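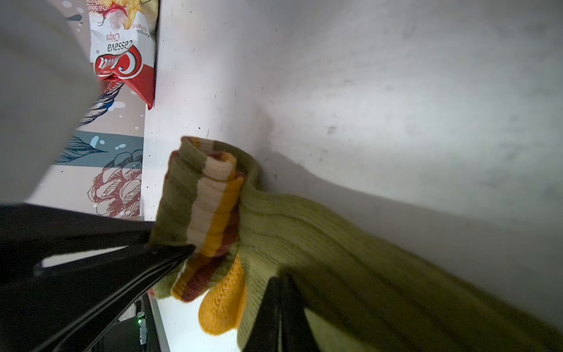
Wastulon Laundry Handling Project
Progress report to the funder, open day and demonstration
23 August 2018

Since our May report the work has gone mostly into preparing the Ustau workshop for visitors and getting the sock station ready to be shown in front of people. The open day went ahead as planned, and 229 people signed in at the door. The larger share were from commercial laundries and aged care homes. The rest were students and neighbours from the street.

What was shown

The arm ran at a plain white table with two-finger grippers. Visitors could stand at the rope and watch it pick up single socks, or bring their own garment and have an operator set it down for a try. Ribbed knits in strong colours were the favourite with the crowd. Striped cuffs also help our own staff, as it is easy to see on the wrist camera which end of the sock the fingers have closed on.

We ran 11 sessions over the day. The Kombo control software stopped twice, both times during a changeover, and was restarted by the operator. One session was shortened as a result. The Domex sorting bins were on display but were not connected to the arm. We had told you in May that they would be, and this is now the main item running behind.

Picking results

The station has logged 3197 pick attempts since the last report, open day included. Thin dress socks are still the hardest. Thick cuffs that have been folded back give the fingers something to hold, but the sock then hangs bunched and has to be opened out before it can be paired. We have no reliable method for that step yet — the operator does it by hand.

Visitor comments

The question asked most often was about speed. We said that the arm is slower than a person and that we are not working on speed in this stage. Several laundry managers wanted to see towels and fitted sheets. Two aged care homes asked for a follow-up visit, mainly to talk about lost and mismatched socks, and we have agreed to both.

Spending

Costs for the day came in almost 2 per cent over budget, all of it in extra power cabling. This has been covered from the travel line and no change to the grant is requested.

Next period

Connect the Domex bins and run them with the arm.
Find the cause of the Kombo stoppages.
Replace the rope with a proper barrier — children were ducking under it.
Visit the two aged care homes and report back on what they need.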